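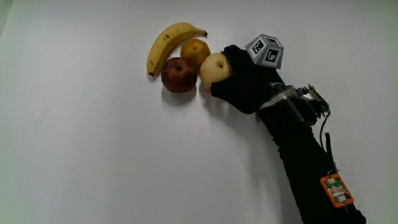

Collecting grasp examples with a hand-held gripper: a short guide for people who have been promised it is easy

Posted April 2024 by Firouzeh Abbasi
Filed under: Data, Manipulation

The pitch goes like this. Give a person a gripper on a handle, let them pick things up for an afternoon, feed the recordings to a network, and the arm will do the rest. I have run enough of these afternoons to doubt every part of that sentence except the afternoon. Still, you can get usable examples if you are strict. This is the routine we use on the Flavix project.

What you need

A hand-held gripper with a tracking cube near the jaws. A fixed camera that sees the cube and the whole work area. A plain table surface. Four objects of different shapes. We use a banana, an apple, a tangerine and a round pear, because the grocery store is closer than any supplier of test objects.

Step 1. Check the cube before you check anything else

Hold the gripper in every pose you plan to use and watch the tracker output. You want at least two patterned faces toward the camera. With one face the position is often fine and the angle is a guess, and the guess can flip between frames. Software that smooths over the flips will give you a lovely curve that never happened. Turn smoothing off while you record.

Step 2. Place the objects close together

Most demo sets have each object alone in the middle of an empty table. A policy trained on those looks great until two things touch. Put the fruit in a loose group, let one piece partly hide another, and reach in from the side. The pear next to the apple is a much better example than the pear by itself, and a more annoying one to record.

Step 3. One grasp, one recording

Start with the jaws open and away from the group. Approach, close, lift, put down, stop. Don't chain grasps to save time. Somebody has to cut them apart later and it will be you.

Move at the speed you want the robot to move. People who know they're being recorded slow down and hover over the object, and the network learns to hover too.

Step 4. Rearrange more than feels necessary

We shuffle the fruit after every grasp and swap in fresh pieces after every 50. Tuncay Başaran thinks 50 is too generous. He may be right. Our first set had 700 recordings, and a depressing share were the same reach from the same corner by the same right-handed person.

Step 5. Keep the failures, labeled

If the apple rolls away, save it and mark it as a miss. Don't mix it in with the good ones, and don't delete it.

Step 6. Look at what you have

Pull 60 recordings at random and watch them all the way through. Not thumbnails. In March we did this on a set of 1173 and found clips where the cube had dropped out for most of the approach. The summary page had listed every one of them as complete.

What about covering the jaws?

Ours are wrapped in black fabric. I've read claims that a dark cover helps the camera side of training. I have not seen a test I trust, and we haven't run one ourselves. If you use a cover, use the same one throughout, and check that the folds don't creep up over the cube.

How many is enough?

I don't know, and I would be careful with anyone who gives you a number before seeing your table. Train on half, train on all of it, and compare on layouts you never recorded. If the second half changed nothing, collecting more of the same won't help. Change the layouts, or hand the gripper to someone left-handed.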